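Game Balance and Modding, Unit 6
Damage formulas and why I don't trust yours
Handout, revised 02/10/2024

Read this before you open the data files for Tisier. Last term half the group started typing numbers into the spell table on day one, and we spent two sessions finding out whose numbers broke what.

The usual claim in mod forums is that a spell is "balanced" when its damage matches the other spells on its tier. I'd like you to doubt that. Matching damage tells you very little in a turn-based game, where range, weight, uses per item and who gets to act first all pull on the result. A fire spell with power 6 that doubles is a better spell than a thunder spell with power 9 that never does.
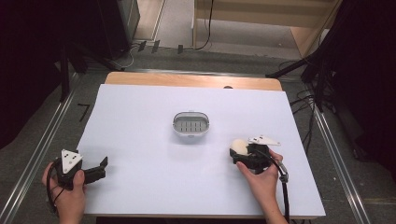 Fig. 1. Two grippers, a white basket on the table.

1. The basic formula

Damage = (magic + power) - resistance, times 3 on a critical.

Subtraction formulas are touchy. Take a caster who deals 4 damage to an armored unit. Give her two more points of magic and she deals 6, a jump of half. Give the same two points to a caster already dealing 20 and you'll hardly notice. When someone says "it's only +2," ask what it is being added to.

Sturkell, the class mod we use for comparison, gets this wrong in its middle chapters. Enemy resistance climbs faster than player magic, so mages go from strong to useless in three maps. The patch notes call this "a difficulty curve." I call it a spreadsheet column dragged down too far.

2. Displayed hit rates

Many games of this type average two random rolls from 0 to 99 and compare the result to the number on screen. A displayed 80 then lands more often than 80 percent of the time, and a low number lands less often than it says. Find out which system your engine uses before you tune anything. Don't take the wiki's word for it, and don't take mine. 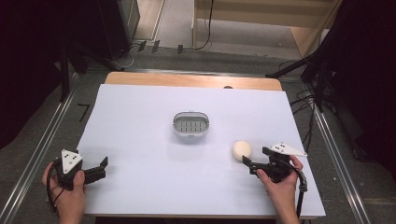
Fig. 2. Oval container with slotted floor, ball to one side.

Work out the true rate for a displayed 80 by counting roll pairs. Do it in a spreadsheet if you like, but show the count. "The internet says" will get no credit.

3. Testing

A playtest report that says "felt fair" isn't evidence. Neither is one run through the map. For each change I want:

- the build you tested, before and after
- the seed, if the engine lets you fix it
- number of battles (700 is the minimum for the assignment)
- average damage per round, with misses counted as zero

Leaving out the misses is the most common way these tables go bad. It makes every inaccurate weapon look wonderful.
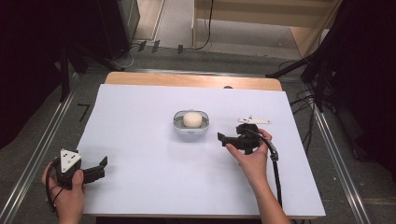 4. Summons and healers

Summons are hard to price, and most mods don't try. The Khoo wolf pack costs one turn and absorbs at least one enemy attack per wolf, which makes it a healing spell in disguise. If the enemy AI goes for the weakest target in reach, the pack is worth far more than its attack score suggests.

So look at what the AI does before you touch the stats. Open the targeting script and read the weights. In the Tetum build the weight for "can kill" is 98,
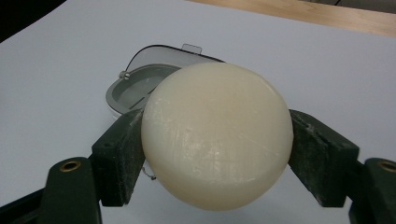

and everything else is small next to it, so a one-HP summon will pull every archer on the map. Lowering the wolf's attack does nothing about that. I've seen five separate "fixes" that lowered the wolf's attack.

Assignment: pick one spell, change one value, and report what happened. Reports where nothing measurable happened are fine. Bring your raw battle log as a text file, and cut it off at 3,000 lines.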